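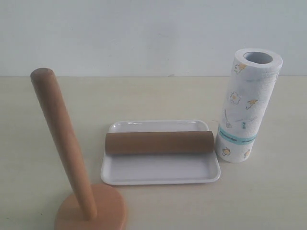 Last modified Jun 21, 2020

Wrist camera loses the object once the fingers close
Ebbe Amundsen
I am comparing two parallel grippers on the same arm, a Vadis and an Ireck. Test objects are a full paper towel roll, an empty cardboard tube and a white embossed cup. The roll and tube are fine. With the cup, the wrist view is soft near the base and the pose estimate drifts at the moment of contact. Same controller, camera at 30 fps. Is this the gripper or the lens?

Chiharu Higuchi
Lens, most likely. At grasp distance the cup fills the view and the lower part is out of focus.

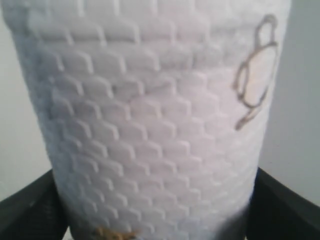

Refocus for the distance at contact and accept some blur on approach. Then freeze the pose estimate when the fingers start to close. I did this on an Arai arm and the drift went away over 39 grasps. Compare the grippers after that, with the same closing speed on both.

Masanobu Wada
Had the same on a Sandard. Try more light. Didn't test it with cups though.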